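Pimton Community Pottery Guild
Minutes of the Summer Meeting, Tuesday, June 30, 2026 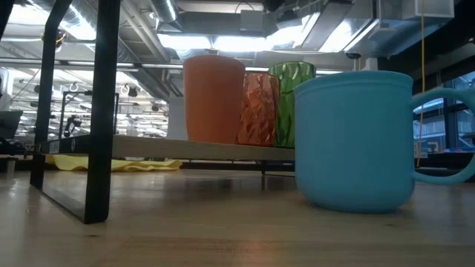 Present: Aoi Kubo (chair), Chiyo Kubo, Macarena Goicoechea, Ryota Ishida. Toshiko Miyazaki took notes. The January minutes were approved with one spelling fix.

Summer sale
What a weekend! We sold 207 pieces, our best sale yet, and the bowls went before lunch on the first day. Chiyo would like more small plates next time and fewer vases. Macarena asked for a second checkout table -- the line ran out the door twice. Agreed.

Kiln fund
The fund now stands at $3,000. Ryota has talked with Shibata about a used electric kiln and is very happy with what he heard. He will drive over to look at the wiring and the lid hinge before we vote. Aoi reminded us that the old kiln still needs new shelf props either way.

Glazes
Macarena brought test tiles of the new ash glaze and they were passed around twice. It breaks beautifully over texture but runs on anything steep, so please leave a wide bare foot. The white is still pinholing. Chiyo will try a slower cooling and report back.

Fall classes
Beginner wheel will be capped at 30 students across all sessions. Fee stays at $70, clay included. Ryota will teach the evening group, and Toshiko is adding a handbuilding class for kids, which got a round of applause.

Other business
Rerkness has invited us to their fall fair. Everyone wants to go -- Aoi will ask about booth size and tent rental.

To do
Ryota: visit Shibata
Chiyo: white glaze tests
Aoi: write to Rerkness
Toshiko: class flyer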